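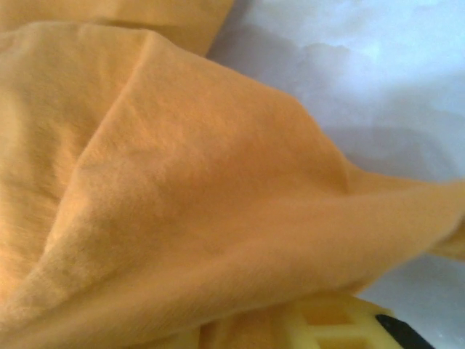 Speaker Notes: Linen and Laundry Practice in Small Lodging Properties

Reading time: 4 minutes

Opening remarks

Good morning, and thank you to the Lutodberg Innkeepers' Association for the invitation. My subject is the handling of cloth goods in properties with fewer than 60 rooms: towels, cleaning cloths, table linen and bedding. I will speak for 35 minutes and take questions at the end.

(Pause. Confirm that the handout has reached the back rows.)

The material comes from a review carried out by the Cisneros Hospitality Office at 56 member properties. Each property opened its linen room to us and allowed us to read its purchase records. We are grateful for that access.

Slide 2. What the review asked

We put the same questions to every property. How much cloth is bought in a year? Where is it kept? Who decides when a piece is retired? The last question produced the longest silences. In most properties the decision was made at the folding table by whoever happened to be on shift, and it was not written down.

Slide 3. Color coding

Many of you already assign one cloth color to bathrooms and another to kitchens and food areas. The office supports this practice and asks that the following points be observed:

- One color has one use, across the whole property, including the annex and any outbuildings.
- The key is posted inside the door of the linen room and on each cart.
- When a supplier changes a shade, the old stock is withdrawn before the new stock is issued.

The third point was the one most often missed. At the Stesden property, two shades of orange were in service at the same time for different rooms. New staff could not tell them apart in evening light.

(Do not name the manager. The property has agreed to be identified.)

Slide 4. Washing

Cleaning cloths with a napped surface should be washed apart from cotton terry. Lint from the towels settles in the nap, and the cloth then leaves it on glass and mirrors. Fabric softener should be left out of these loads altogether. Follow the temperature on the care label, and dry on a low setting.

Table linen is a separate matter. Stains should be treated on the day they occur. Several properties were holding stained linen for the weekly outside pickup, and their replacement costs were visibly higher in the records.

Slide 5. Folding and storage

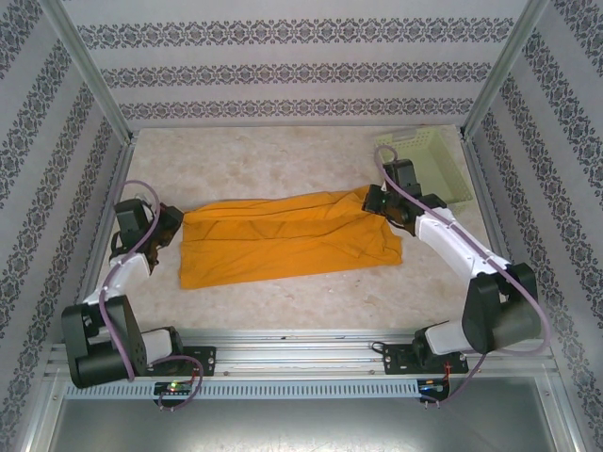 Braulio Aguirre asked, when an earlier version of this talk was given in Drurkesar, whether a folding standard was worth the staff time in a house with only a few employees. He said that his own team folded as they pleased and that guests had never complained.

The answer given then still stands. Guests seldom see the shelf. The benefit is in counting. A stack of pieces folded to one size can be checked at a glance, and a shortage is found before the house is full. His property later adopted a standard for bath towels only and left the cleaning cloths in open bins. The office considers that a reasonable arrangement.

Slide 6. Retirement of worn pieces

Please turn to page 2 of the handout. The office recommends a short written rule, signed by the manager and kept with the color key. Frayed hems may be mended once. Thin or torn pieces go to the workshop as rags and are marked with a cut corner so that they do not return to guest areas.

One property found over 200 retired towels on its shelves, still listed as usable stock. The spring order had been placed on the strength of that figure.

Slide 7. Next steps

Forms for the second round of the review will be sent out in September. Properties that did not take part in the first round are welcome to join. Completed forms may be returned by mail or left at the registration desk before the afternoon session begins at 2:00.

(Invite questions. Spare handouts are in the box beside the lectern.)

Related items

Writing a Par Stock List for the Linen Room
Outside Laundry Contracts: Terms to Check
Mattress Rotation Schedules
Notes from the Drurkesar Regional Meeting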